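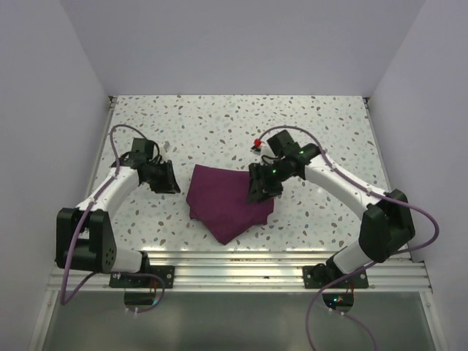 Cloths that won't fold square
Linens & Laundry > Folding and storage
129 views

speckletop
OK folding people, I need you. I bought a stack of 20 cloths from Hosside for the guest house and I can't get a decent rectangle out of them to save my life! I line up the corners, I smooth it, I make the second fold, and one corner wanders off and pokes out the top like a little tent. My old Flatton ones just behaved. Same size, same shelf, same me doing the folding (well, me with coffee).

I've tried thirds, I've tried halves and halves again. Thirds look nicer on the shelf but the creases go all over the place. Any ideas before December, when the house fills up?

dryerlint_546
Are they actually square? Fold one corner to corner into a triangle and see if the edges meet. I had a batch that were off by a finger's width after the first wash and no amount of fussing fixed it.

speckletop
Just tried it on 4 of them. Two meet fine, two don't. Huh.

hemline
Then sort them into good ones and crooked ones and quit trying to make the crooked ones match. Roll those and put them in a basket. Rolled cloths hide everything.

dryerlint_546
Hard disagree on rolling, sorry. They come out of the basket wrinkled and you end up smoothing every single one by hand anyway. I'd fold the crooked ones with the bad edge tucked inside.

plumcake
What are you folding on? I used to do mine on the bed and they were always a mess. Moved to the kitchen counter and it got a lot better. You want something flat and hard so you can press the fold down with the side of your hand.

speckletop
It's a hard flat top, white with the speckles all over, gray and brown and a bit of blue. I love it but it's useless for lining anything up - my eye just goes to the flecks. Maroon-purple cloth on it, folded, with the point at the top and the creases across the middle: 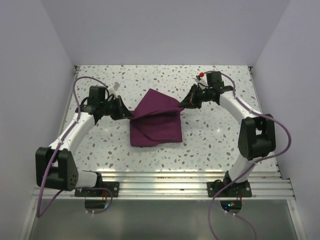
hemline
Get the first fold dead flat before you even think about the second one. I see people rush that part all the time (my whole family does it) and then blame the fabric. And hold both top corners with a bit of tension, so the middle can't sag.

plumcake
Agree with the tension, but go easy if the weave is loose. I pulled some Šimek ones so hard they ended up longer than they were wide.

dryerlint_546
Ha, same with my Cosuvum set. For the speckles, lay down a strip of masking tape and line the bottom edge up with it.

speckletop
Tape! I have so much tape. OK, redoing the whole stack Wednesday night, crooked ones with the bad edge inside. Still not rolling them, hemline.

hemline
Your loss. My basket looks great.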